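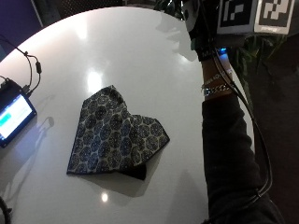
¿Cada cuánto hay que calibrar una celda de demostración?

Al empezar cada turno, y otra vez siempre que alguien haya movido una cámara, un marcador o la mesa.

Capítulo 12
Puesta a punto y mantenimiento de la celda de demostración

El alumno que haya llegado hasta aquí sabe programar una trayectoria, cerrar un lazo de control y discutir durante media hora sobre cuaterniones. Falta saber pasar un cable por la manga sin arrancarlo al primer saludo. De eso trata este capítulo, que según las encuestas de Radstead es el menos leído del libro y el más fotocopiado en el taller.

Trabajaremos con una sola celda, la Jitness del laboratorio docente: una mesa, una cámara fija, un guante con marcadores y una herramienta de mano con cámara de gran angular. La persona hace la tarea y el sistema registra el movimiento para que luego lo repita el brazo. El brazo tiene su propio capítulo y un manual bastante más grueso, escrito por Marchetti, a quien Dios conserve la paciencia.

12.1 Los marcadores

Un marcador cuadrado en blanco y negro sirve mientras la cámara distinga sus cuatro esquinas. Un reflejo en una de ellas basta para que la mano, según el ordenador, dé un salto mortal. Antes de grabar se pasa un paño seco por los marcadores y se comprueba que el soporte no baila sobre el dorso del guante. Si baila, se aprieta. La cinta adhesiva aguanta hasta que el profesor se va a comer.

Las mesas blancas y brillantes quedan muy elegantes y devuelven cada lámpara del techo con puntualidad. Conviene mirar la imagen en vivo desde la cámara fija, con la mano ya en posición, y bajar la exposición hasta que el reflejo deje de comerse el borde de la tela que se va a doblar.

12.2 Los cables

El cableado sube por fuera del brazo y deja holgura en la muñeca y en el codo. Noemi Blackwood, que montó la primera celda del centro, pedía al operario que se rascara la nuca antes de dar por bueno el recorrido. La prueba sigue en vigor. El conector se revisa a mano cada 175 grabaciones y se sustituye a las 1.000, aunque parezca sano - los conectores que parecen sanos son los que fallan con visita.

12.3 La cámara de la herramienta

La lente de gran angular lo ve casi todo, y ahí empiezan las dificultades. Ve la mano que sujeta la herramienta, ve la correa y ve las luces. El círculo útil está rodeado de negro y las líneas rectas se curvan hacia el borde; eso es normal y lo corrige el modelo de lente, siempre que se haya cargado el de esa lente y no el de su hermana. 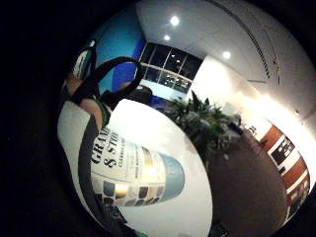

Figura 12.2. Vista desde la cámara de la herramienta de mano, sin corregir la distorsión. Arriba, tres luces empotradas.

Para calibrar se recorre con el patrón todo el círculo, también la periferia, que da pereza. Wendell Pennington propone en sus apuntes repetir el proceso 2 veces y comparar los resultados. Si difieren más de lo que admite la ficha de Pradumov, se limpia la lente y se empieza de nuevo. Si siguen difiriendo, se limpia la lente con algo que no sea la camiseta.

Para la práctica de la sección 12.4 hará falta un destornillador pequeño, un paño que no suelte pelusa y el cuaderno de la celda, donde se anota cada ajuste con la firma de quien lo hizo.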